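The Pletari shallow enamel tray, cream with a patterned inside
5 min read

I sell four sizes of tray on this site and the shallow Pletari is the one I'd rescue if the shed went up. I know that's a bit much for a tray. But I've had one on the go at home since before I stocked them, and I still find new jobs for it, so you're getting the long version. 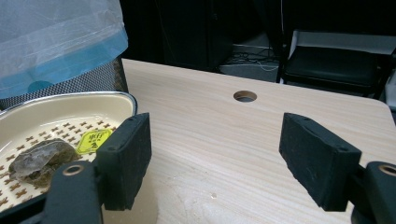

Trays like this one came to me by way of Hideaki Hosoda, who used to run a hardware counter and now imports enamelware in small lots, mostly things he likes himself. I'd asked him for something for the baking crowd. He sent a box of deep tins, which were fine, and tucked in with them a single shallow tray that I hadn't ordered. I put it on the table to hold the post and never moved it back to the box. When I rang to ask what it was he said it came in 300 to a batch and did I want some. I wanted some!

What you get

One shallow tray, cream enamel, with a rounded rim finished in a thin dark line. The inside has a small brown repeat printed all over it in rows -- customers can't agree whether they're crosses or stars, and I've stopped refereeing. I like that the pattern is on the inside where you'll see it. It makes even a boring tray of bits look as if you meant it. The outside is plain.

It's steel underneath, so it has a nice bit of weight without being a lump to carry. The corners of the box sometimes get knocked in the post but the trays travel well, and I wrap each one in two sheets of paper and a sleeve. It costs 26 pounds, and postage is free if you're buying two or more.

What I use it for

Unpacking, mainly. I come in with a carrier bag, hang it or dump it, and everything small or leaky goes straight into the tray. Wrapped snacks, anything in crinkly film, a bag of dumplings that's starting to sweat, whatever I found at the Chinese supermarket and couldn't read the label of but bought anyway. It keeps the lot in one place and off the wood. My table is a pale one and shows every ring and drip, so the tray has probably paid for itself in sanding I haven't had to do.

It's also good for:

- tea things, if you aren't a big pot household
- defrosting, because the rim catches the puddle
- seedlings on a windowsill (I had basil in mine all through August and it came up beautifully clean after)
- sorting screws, beads, buttons, the contents of that drawer
- serving biscuits to people you want to impress slightly

What I wouldn't use it for is roasting. It's too shallow, the fat goes everywhere, and you'll be cross with me. Get the Vosta deep tin for that, it's on the next page and it's a cracking thing in its own right, although much plainer to look at.

How it compares

I've been asked a few times about the Plalix melamine tray, which is a similar shape and a good deal cheaper. I've had one. It's light, it bounces, and if you've got small children I'd say go for it without a second thought. But mine went dull where I'd been cutting limes on it and it held on to the smell of curry for ages. Enamel doesn't hang on to smells like that. You can put fish on it, wash it, and put a cake on it (wash it properly).

Then there's the Peixoto, which is enamel too and very handsome, with a taller side. I stocked it for a while and I'd still buy it for baking. For everyday plonking-things-down I find the taller side gets in the way, especially if you want to slide something flat out of it, and it doesn't stack as neatly. Yuto Tamura, who packs the orders here and has handled far more of these than I have, prefers the Peixoto and would like it noted. Noted.

Looking after it

Warm water, ordinary washing-up liquid, soft sponge. Dry it before you put it away, and pay attention to the rim, where water likes to sit. If something has stuck, leave it to soak for 20 minutes with a spoonful of bicarb and it should wipe off. Please don't go at it with wire wool -- the surface will scratch and after that it'll stain, and there isn't any way back from there that I know of.

It can go in the dishwasher, but I don't put mine in. The racks in my machine have bare metal showing in places and I don't like the two of them rattling together.

If you drop it on a stone floor it may chip. That's enamel for you. A small chip on the outside is only a matter of looks, and I've got one on mine that I've grown rather fond of. A chip on the inside means you should stop using it for loose food, though wrapped things, plant pots and keys are all still fine.

No microwaves, please! It's metal!

Little things people ask

Does it have a lid? No, but a clean tea towel over the top does the job, and a second tray turned upside down does it better.

Will it mark my table? The base is smooth and I've never had a scratch from it. If your table is precious to you, or it's got a soft oil finish, pop a cloth underneath.

Can I have it without the pattern? Not at the moment. Hideaki says a plain cream one may come along with the next lot, and I'll put it up here if it does. You can drop me a line and I'll add you to the list.

Are they all exactly the same? Very nearly. The dark line on the rim can be a shade thicker in one place than another, and now and then there's a pinprick in the enamel along the edge. I check every one, and anything I wouldn't be happy to get myself goes in the seconds basket at a reduced price. Ask if you'd like a second, as I don't list them.

Stock

I took 100 of them this time and they're going out steadily, mostly in pairs. Orders placed before noon are packed the same afternoon. If you want one sent as a present, tell me in the notes box and I'll leave the invoice out and put in a card with your message, handwritten, in my best writing.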